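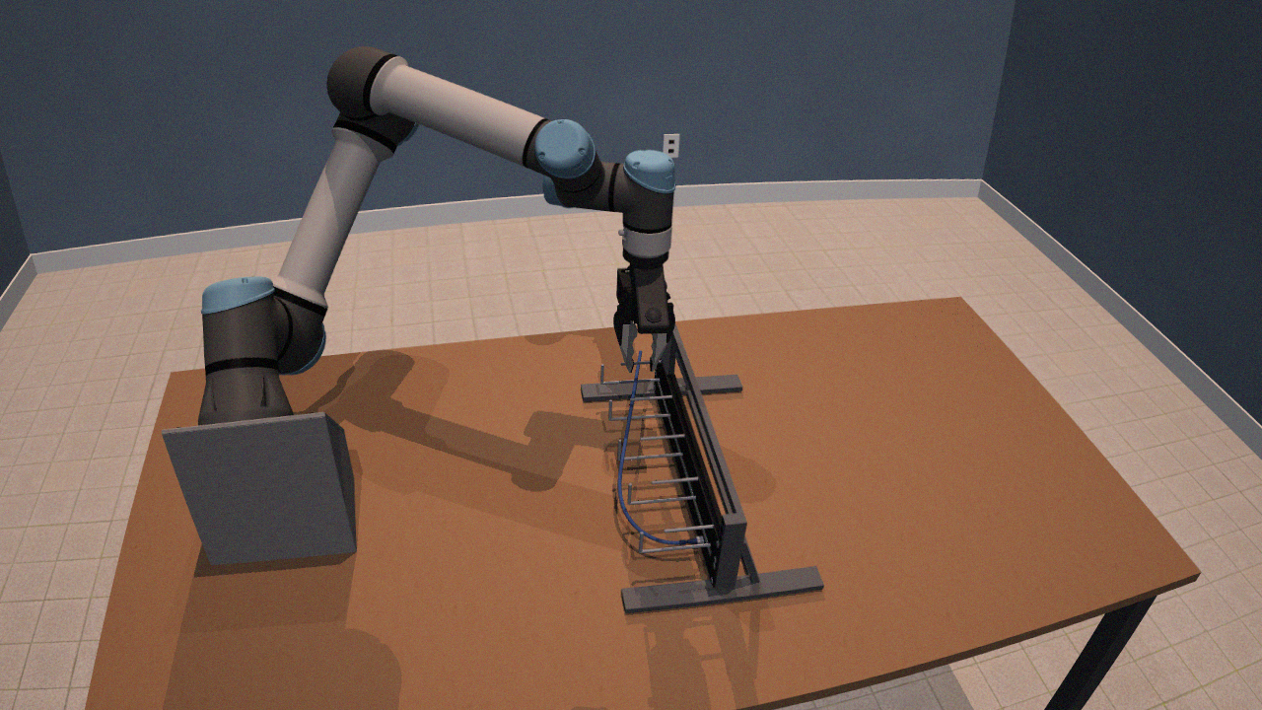 Last updated on a Thursday in August

Print this post | E-mail this post

I have been managing people for long enough to have picked up some bad habits, and the one I want to write about is answering too fast. Someone comes to my desk with a problem, and I start solving it before they have finished the second sentence. For years I thought this was what I was paid for.

I work at Oltgate, in the Steltness office. We are not a large company, more than 200 people across two buildings, and most of my week is spent in conversations. Last spring I did a rough audit of my sent mail. I had written 1,648 messages in one quarter, and a large share of them were answers to questions that the person asking could have settled alone. Many were one line long. "Yes, go ahead." "Try the other supplier." "Fine by me."

I was not happy when I saw that. I had been complaining at home that my team would not make decisions. Reading the mail back, I could see why they didn't. I had made them all first, usually within five minutes.

So I set myself a rule. When somebody brings me a question, I ask what they would do if I were out of the office that day. Then I stop talking until they answer. The second half is the hard part. The first week I kept count of how often I broke in, and then I quit counting because it was putting me in a bad mood.

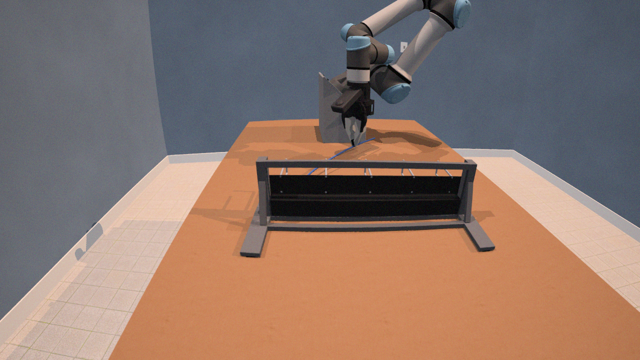
Delegating is mostly a matter of deciding how closely you are going to stand to the work. I used to think I was standing well back. I would hand over a project and tell the person it was theirs, and then I would ask for a status note every morning and rewrite the plan on Wednesday. My people must have felt like that tabletop, with a big jointed arm reaching down over the far end of it all day. You can't spread your own papers out very well under something like that. One of my team leads told me, in a review that was supposed to be about her, that she had stopped bringing me drafts because she knew I would change them whatever was in them. She was right. I went back and looked at the last few, and most of my changes were to wording.

What I do now is agree on the checkpoints at the start. For the Xia project we picked two, one when the budget was set and one before the contract went out. Between those dates I did not ask. There was a stretch in the middle when I was fairly sure it was going wrong, and I wrote an e-mail asking for an update and left it in my drafts folder overnight. In the morning I deleted it. The budget came in 500 dollars over, and the team lead told me so herself, along with what she had cut to cover it. I would have cut something else. Her choice was fine.

I should say where this has not worked. New hires need more from me than this. I tried the "what would you do" question on someone in his first month and he just looked worried. He didn't know what he would do, and he didn't know enough about the place to guess. I apologized later and walked him through it properly. Now I wait until a person has been through one full cycle of the work before I start holding back. I also still answer right away when there is a customer on the phone.

The other thing I got wrong was Undent, the planning tool we bought in the winter. I set it up so that I was copied on every change to every task. I told myself it was for information. It meant that I was reading everything again, only on a different screen, and commenting on things nobody had asked me about. I turned off the notices and kept one weekly summary. I read it on my own and write down anything I want to raise, and by the time of our meeting half of the list has usually been dealt with. 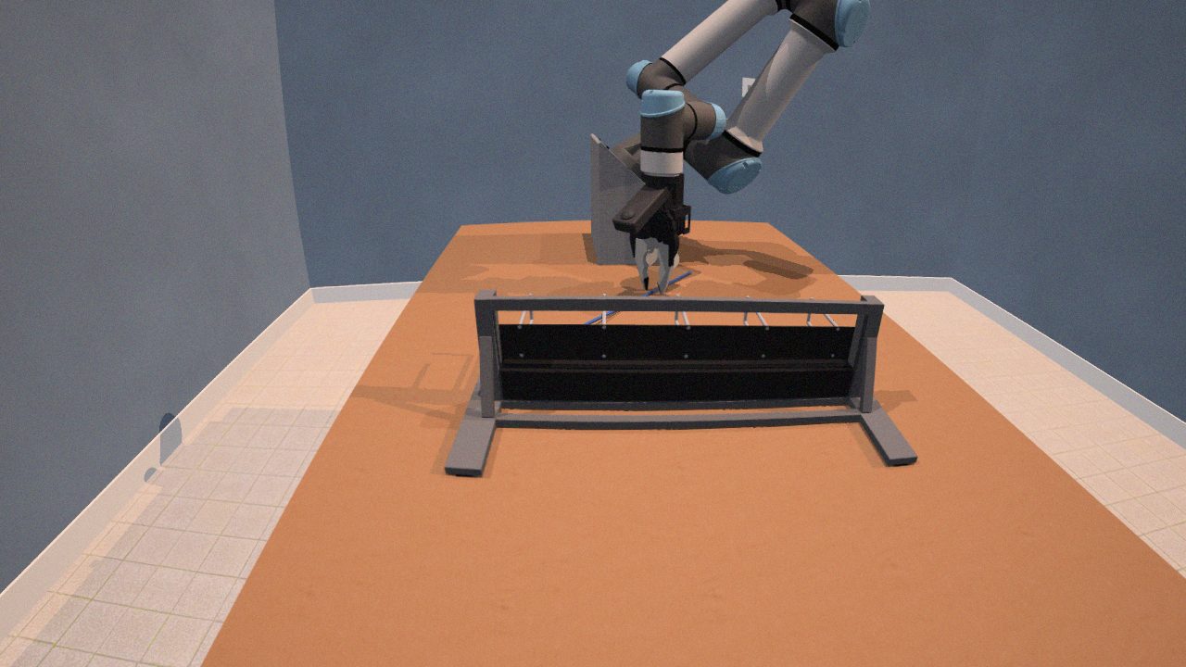
Table, rack and robot arm.

My sent mail is down, though I haven't done a full count. The bigger change is in the meetings. They start without me now if I am late, and last week I came in to find they had already settled the first item. I had an opinion on it. I wrote it in my notebook and we went on to the second item.

I still slip when I'm tired, mostly at the end of the day. If you work for me and you are reading this, catch me before lunch.

Print this post | E-mail this post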